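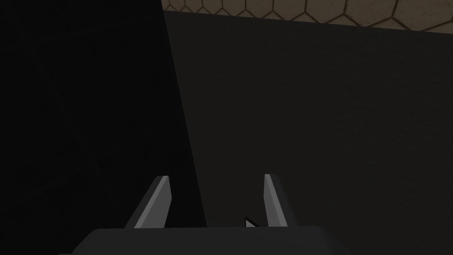

Wrist camera view in the simulator, fingers open, lights turned way down.

Hello all, and hello especially to Sekar, whose question has been sitting in my inbox since Tuesday while I dug out of a pile of other things.

Sekar Sembiring wrote:
> We are setting up the wrist camera on our Citlow cell and I can't get the
> simulated view to agree with the real one. The fingers come out too far
> apart in the render, and everything behind them is much too bright. Do you
> fix the camera mount first or the lights? Shabani says lights. I would
> rather not do it all twice.
> Also, is there any point in putting proper floors in the sim room? Ours
> is one flat gray sheet.

Camera mount first, please, and I say that with great affection for Shabani, who has been right about nearly everything else on this list. We did lights first on Odis back in January and I had to throw away two days of work when Raimo found the mount was tilted in the model file. Once the camera moves, the shading on the fingers moves with it, and all your careful lamp settings stop meaning anything.

The render at the top is from our setup file as it stands now. I judge the mount by where the body and fingers land. We want the body along the bottom with its top edge very nearly level (ours still rises a hair to the right, and I've decided I can live with that), and the two fingertips at almost the same height. If one tip sits clearly higher than the other, go back to the roll angle before you touch anything else. Then open the fingers to 38 mm on the real gripper, type the same number into the sim, and compare the gap on screen. If the gap is still too wide with both set the same, look at your field of view. I'd bet a coffee that's your trouble, Sekar.

After that you can play with the lights as long as you like! I bring them down until the outer sides of the fingers nearly sink into the background and only the narrow edge strips still stand out. It looks gloomy, I know, but our late shift runs with half the lamps off, and a bright sim taught us very little about that. Lenni keeps a second file with the lights at 800 for daytime checks, and he'll share it if you ask him nicely.

As for floors – yes, I would bother. We have black slabs, a plain gray-brown surface and some brown hexagon tiles, all in one room, and the edges between them give you lines to compare when you nudge the camera. The seams in the black are so faint at this light level that I wouldn't lean on them. The hexagons are much easier to find.

One more thing before I let you go. Save the mount numbers under a new name every time you change them. I'm on version 53 and have gone back to an old one more often than I'd like to admit.

Write again if the gap won't come right, and say hello to everyone over there.

Warmly,
Noemí Villaseñor

Badedura cell setup list | Contact the list owner | Back to top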